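Newsletter, 12. Januar 2024

Offene Tür bei Censide: Greifer, Sternchen und viel Kaffee

So, endlich der Bericht vom Besuch in der Halle, viele haben danach gefragt. Geschrieben zwischen Zug und Abendessen, bitte Nachsicht mit der Form.

Eingeladen hatte Censide, die Firma, die seit August im alten Druckereigebäude in Lalutbridge sitzt. Vorne Empfang, hinten die große Halle, dazwischen ein Flur, in dem man sich zuverlässig verläuft. 50 Anmeldungen waren zugelassen, alle Plätze weg. Aus unserem Verteiler war eine ganze Reihe dabei, schön, euch mal nicht nur als Mailadresse zu sehen!

Los ging es mit Verspätung. Der Beamer wollte nicht, dann wollte das Mikro nicht. Araba Dramani hat die Begrüßung dann ohne beides gemacht, laute Stimme, kurze Sätze, hat gereicht. Sie leitet bei Censide die Abteilung für Greiftechnik und hat uns den Ablauf erklärt: erst Rundgang, danach Vorführung in zwei Gruppen, am Ende Fragen. Die zweite Gruppe durfte solange an den Kaffee.

Rundgang im Schnelldurchlauf. Werkstatt mit Drehbank, dann der Raum mit den Ersatzteilen (ordentlicher als mein Keller), dann die Prüfstrecke. An der Prüfstrecke läuft Masley, das ist der Name für die Steuerung, die aus den Vorführungen von Menschen lernen soll. Jemand macht den Handgriff vor, per Fernsteuerung, immer wieder. 500 Durchgänge pro Aufgabe sind das Ziel. Erst danach darf das System selber ran. Klingt mühsam, ist es wohl auch. Eine der Bedienerinnen meinte, nach einem Vormittag träume sie von Pappschachteln.

Dann die Tische. Der interessantere war für mich der mit dem Stoff. Stoff ist für Roboter unangenehm, das haben wir an dem Tag mehrfach gehört: er rutscht, er knittert, er liegt nie zweimal gleich. Deshalb wird er bei Censide erst einmal festgeklammert und als Unterlage benutzt, bevor irgendwann das Falten drankommt. Darauf dann Kleinkram. Wer vorne stand, hatte Glück, hinten sah man hauptsächlich Rücken. Deswegen hier der Blick vom Handgelenk des Arms, den es in der Halle auch auf einem Monitor gab.

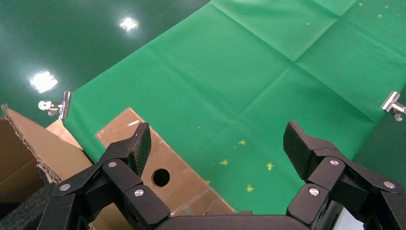

Foto: Censide / Handgelenkkamera

Die gelben Sternchen auf dem grünen Tuch sind der Kleinkram, um den es ging. Winzig, wenn man sie gegen die beiden schwarzen Finger hält. Die Karton-Teile links gehören zum Aufbau, das flache Stück mit dem runden Loch wird laut Dramani gerne mal umgebaut, je nachdem welche Aufgabe gerade geübt wird. Genaueres habe ich nicht mitgeschrieben, mein Stift war leer, Entschuldigung.

Was mir gefallen hat: wie unspektakulär das Material ist. Tuch, Foldback-Klammern aus Metall, Pappe. Kein Hochglanz. Yolandi Nkuna, die an dem Tisch die Vorführung gemacht hat, findet das völlig normal. »Wenn ich auf ein Spezialteil warte, verliere ich zwei Wochen. Wenn ich Pappe schneide, verliere ich meine Mittagspause«, so ungefähr ihr Satz. Sie hat früher bei Pacheco Verpackungsmaschinen eingestellt und ist vor zwei Jahren rübergekommen. Merkt man, sie denkt sehr vom Karton her.

Überhaupt die Finger. Vorne sitzen strukturierte schwarze Auflagen drauf, und über die wurde in meiner Gruppe länger diskutiert als über die ganze Software. Zu glatt, und kleine Teile flutschen weg. Zu weich, und sie nutzen sich ab. Bei Censide wird gewechselt, sobald jemand beim Steuern ein schlechtes Gefühl hat, einen festen Plan gibt es dafür nicht. Der Kollege aus der Instandhaltung neben mir hat an der Stelle hörbar geschnauft.

Zur Vorführung selbst. Nkuna hat gesteuert, der Arm ist gefolgt, mit einer kleinen Verzögerung, an die man sich als Zuschauer erst gewöhnen muss. Viel langsamer als gedacht! Ein Kind in der ersten Reihe hat laut mitgezählt und bei jedem Fehlgriff gestöhnt. Es gab Fehlgriffe. Nkuna hat sie nicht weggelassen und auch nicht schöngeredet, Fehlgriffe werden mit aufgezeichnet und später aussortiert oder eben gerade nicht, je nach Versuch. Das fand ich den besten Teil vom Nachmittag.

Wer wollte, durfte danach selber an die Steuerung. Lange Schlange. Ich war die Vorletzte und habe den Arm erst mal in die falsche Richtung geschickt — links und rechts sind aus Sicht der Kamera eben anders, als wenn man daneben steht. Nach ein paar Minuten ging es besser, gegriffen habe ich trotzdem nichts. Respekt vor allen, die das den ganzen Tag machen.

Aus der Fragerunde, nur Stichworte:

Wie lange dauert es, bis eine Aufgabe sitzt? Kommt drauf an. Auf Stoff länger als auf einer glatten Platte, weil die Falten das Bild verändern und ein kleines Teil auch mal in einer Falte liegt.

Warum so ein grelles Grün? Hat jemand im Stoffladen ausgesucht, mehr steckt nicht dahinter. Andere Farben sollen folgen, damit sich Masley nicht an eine einzige gewöhnt.

Stören die Deckenlampen? Ja, vor allem auf glänzenden Flächen, da spiegelt es ordentlich. Die Lampen bleiben trotzdem so. In einer echten Werkstatt hängt auch niemand für den Roboter das Licht um, Zitat Dramani.

Werden die Aufnahmen veröffentlicht? Ein Teil vielleicht, Termin offen. Da wurde die Antwort etwas dünn.

Nehmt ihr Praktikanten? Ja, vier Plätze, Bewerbung formlos per Mail. Programmieren können ist nett, Geduld ist wichtiger. Wer aus dem Verteiler Interesse hat, schreibt mir, ich leite es gesammelt weiter.

Kritik gab es natürlich auch. Der Hallenboden war eiskalt, für die zweite Gruppe blieb zu wenig Zeit am Stofftisch, und die Beschilderung vom Bahnhof her endet an der Tankstelle. Habe ich alles weitergegeben. Dramani hat mitgeschrieben und für das nächste Mal drei kleinere Gruppen versprochen, mal sehn.

Noch organisatorisches:

Der nächste Besuchstag ist in Planung, Datum kommt über diesen Newsletter, sobald Censide es bestätigt. Wer diesmal auf der Warteliste stand, wird zuerst angeschrieben, bitte nicht nochmal extra anmelden, das bringt nur die Liste durcheinander.

Eine graue Strickmütze ist liegen geblieben, dazu ein einzelner Handschuh (links). Liegt beides am Empfang in Lalutbridge.

Wer selber Notizen gemacht hat, besonders zur Softwareseite und zum Teil mit den Sensoren, bitte schicken. Da bin ich ausgestiegen und würde es gern in der nächsten Ausgabe nachreichen. Fotos von euch nehme ich auch gern, aber nur, wenn die Leute drauf einverstanden sind.

Muss los, Zug.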